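Home & Garden Help > Floors and Walls

How do I get a dull hazy film off tile in an entryway?

Posted by Sibel Oral, 16 March 2020

Hi all! I moved into my first house in October and I am completely in love with it, but the entryway floor is driving me up the wall. It's matte porcelain, big squares, laid by the people before us. Every time I mop, it looks wonderful for ten minutes and then dries with a cloudy film on top. Socks leave marks in it. The dog leaves marks in it. If I wipe one spot hard with a damp rag, the tile under it looks great, so I know there's a good floor in there somewhere!

I've been using a bottle of Lisau floor soap that the previous owners left under the sink (a big capful in a bucket of hot water) and a string mop. I did try more soap, and that made it worse. The area is 50 square feet, so I'm willing to get down on my knees if that's what it takes. Is this something I can fix, or is the finish worn out? And would a sealer help?

19 people have this same problem

grorkeck_tilefan

Oh, you are going to enjoy this one, it's such a satisfying fix! What you have is soap residue. Matte porcelain has a slightly rough surface and it hangs on to whatever is left behind when the water dries. Your damp rag test already told you the tile is fine.

Start with a dry sweep and then a vacuum, getting right into the corners. Mix one cup of plain white vinegar into a gallon of warm water, wet a patch the size of a bath mat, and leave it for five minutes. Don't let it dry. Go over it with a soft nylon brush, in circles, and you'll see the water go gray and a bit slippery. That's months of old soap coming up. Mop it up, rinse with clean water, then rinse again with a fresh bucket, and dry it with an old towel before you move to the next patch.

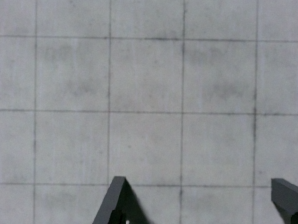
The drying is the part people skip, and it makes such a difference, especially if you have hard water. I have very hard water here (the last test said 211 parts per million) and for years I thought I was bad at mopping. Two old bath towels fixed it. I put one under each foot and shuffle up and down the hall with the radio on, and my kids fight over who gets to do it next.

One warning: this is for porcelain or ceramic only. If there's any chance it's marble, limestone or travertine, keep vinegar far away from it, as it will etch the surface. And go easy on the grout. One cleaning won't hurt it if you rinse well, but I wouldn't do vinegar every week.

For regular mopping, switch to a flat microfiber mop and cut the soap way down. A teaspoon in a bucket is plenty. Some weeks I use hot water and nothing else and it looks terrific.

As for the sealer, skip it on the tile itself. Porcelain barely absorbs anything, so the sealer sits on top and you end up with a new film. The grout is another matter, and sealing it once everything is clean and fully dry is well worth an afternoon.

adamczyk166

Steam mop. Did my whole kitchen with one. Best thing I ever bought, love it!!

Trukero Jane

Agree with most of the long answer above, great stuff. I'd add that if vinegar doesn't shift it, you may have leftover grout haze from when the floor was laid, and for that you want a proper haze remover from a tile store. Try it in a corner behind the door first and read the label for how long to leave it on.

I'd hold off on the steam mop until the film is gone. Mine just moved the soap around and I got lovely swirls. On a clean floor it's fantastic though!

Also, throw out the string mop head. It's probably full of soap by now.

Comment from Sibel Oral: Did one patch by the front door tonight and WOW. The water was disgusting. Doing the rest tomorrow, and I've already set aside two towels!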